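技術部だより 水道メーター更新に伴う検針データの扱いについて

2月の検針から、ゴンダ地区の集合住宅359戸で電磁式メーターの運用が始まった。従来の羽根車式に比べて始動流量が小さく、これまで計量されていなかった微小流量が記録に現れる。更新後の使用水量が前年同期を上回る住戸が出ているが、メーターの異常とは限らないため、問い合わせを受けた際は次の手順で確認されたい。

まず、夜間最小流量を見る。午前2時から4時までの値がゼロにならない場合、宅内漏水の可能性がある。便器のボールタップの摩耗、給湯器の逃し弁からの滴下が主な原因である。次に、止水栓を閉じた状態でパルスが発生しないことを確認する。閉止後もパルスが続く場合は、止水栓の閉まり不良か、伝送線へのノイズ混入を疑う。後者は受信盤側のシールド接地が両端で取られている箇所に多い。片端接地に改めたうえで再測定すること。

パルス定数の設定にも注意が必要である。旧メーターは1パルス10リットル、新メーターは1パルス1リットルで、受信盤の設定を変更しないまま接続すると使用水量が10倍に計上される。今回の更新では126戸分の設定が旧値のまま残っていた。検針値の確定前に全件を修正し、料金への影響は生じていない。設定票の様式は改訂し、定数の記入欄を盤番号の隣に移した。

データ照合を担当したマリアンナ・グラボフスカによれば、差異の検出には前月比よりも積算値の連続性を用いるほうが確実である。前月比は空室や長期不在の影響を受けやすく、誤検出が多い。積算値が逆行した記録、または1時間に1,000リットルを超えて増加した記録を抽出し、現地の指示値と突き合わせる。
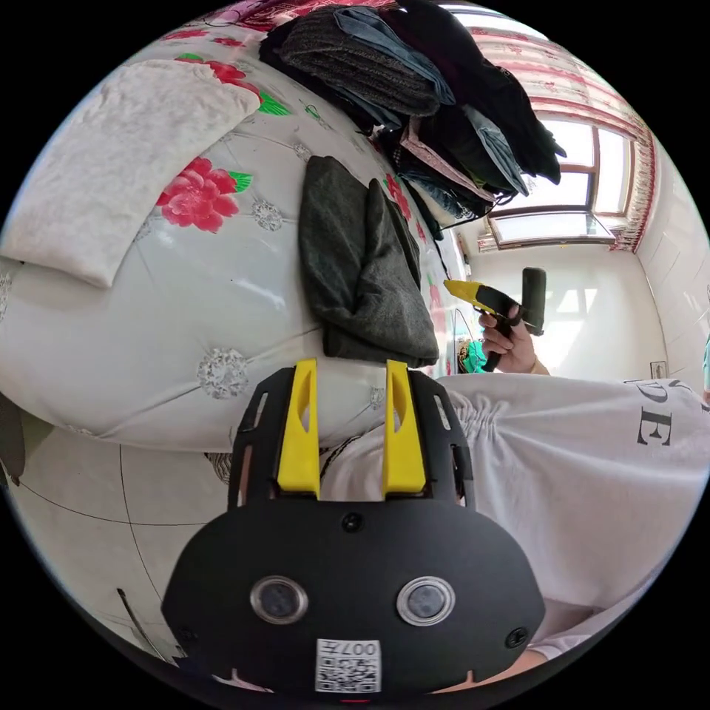

通信間隔は当面1時間とする。15分間隔への短縮は電池寿命の試算が終わってから判断する。低温時の電圧降下については、屋外ボックス内に設置した機器の記録を莫子健(Tsz-kin Mok)が整理中で、結果は次号に掲載する。

欠測の補完は、前後の積算値から直線で按分する方法に統一した。欠測が24時間を超える場合は補完せず、欠測のまま保存する。補完値には識別符号を付し、漏水判定には使用しない。

旧メーターの取り外し時の指示値は、住戸番号、口径、取り外し時刻とともに台帳へ記入する。写しの提出期限は4/30/19、宛先は計量係トレサ・リンチ。台帳の様式は共有フォルダの「更新工事」に置いてある。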